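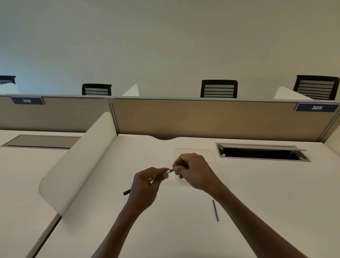
The pen plotter cell at Grenano has been getting its monthly look-over, and most of the time went on the pens. The Ruppert arm draws alignment marks on gasket sheets for the Drernitmont line, and a pen that skips will stop a batch. Part of the work is plain desk work. Hold the barrel in the left hand, keep the right on the top end, and lay anything small on a clear stretch of desk. We now swap pens after 800 sheets. 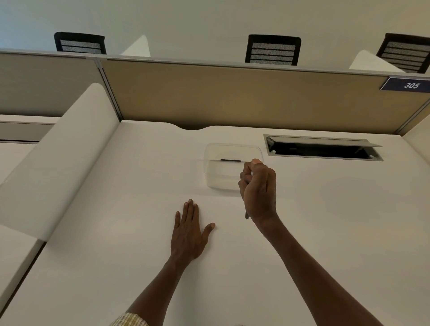

The holder needs care too. Stustia, who made it, ask for the clamp screw to be backed off 3 turns before a new pen goes in, then tightened until the pen no longer slides. After that, run the test card at low speed - it takes around 9 minutes - and check the lines at both ends. If they wander, reset the pen height to 176 on the controller and run the card again. Spare pens are in the drawer under the controller. Please write each swap in the log before restarting the cell.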